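Search this site
Search

Lunde hearing bench – notebook
May 8, 2023
Posted by: bench notes, room 24

Went back over the earplug attenuation runs from January. The Lulska foam plugs still come out lower than the Culell ones at the bottom end, and I no longer think that is the plugs. Three of the low readings are from people who put the plugs in themselves without the fitting sheet. Refitted the same type on myself this morning and gained 10 dB at 250 Hz. Will mark those three as poor fit and leave them in the table.

Booth check before starting: background noise fine with the fan off, too high with it on. Fan stays off during thresholds. It gets stuffy, so stop for a break between ears.

Onero audiometer: left earphone was reading high at 4 kHz again. Swapped the lead and it went away. Old lead is in the drawer with tape round it – please don't put it back on the hook.

Total thresholds logged so far is 2,238, counting repeats. 31 of them have no ear recorded. I can work out most from the paper forms, but not the ones where the form says only "second ear".

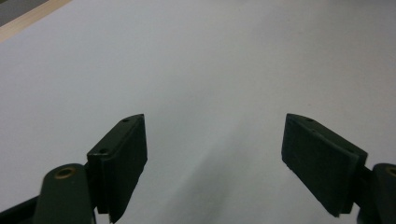
White board, and again with the cup and the small white block on it.

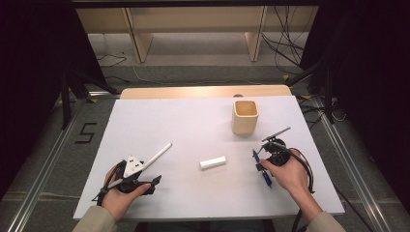

Still to do: repeat the Culell set with the glasses on, as the earmuff seal was poor last time. Order more probe tips, small size. Ask whether the questionnaire on ringing can go before the test, as people seem to listen out for it once they have sat in the quiet.

Contact the bench | © Lunde | Back to top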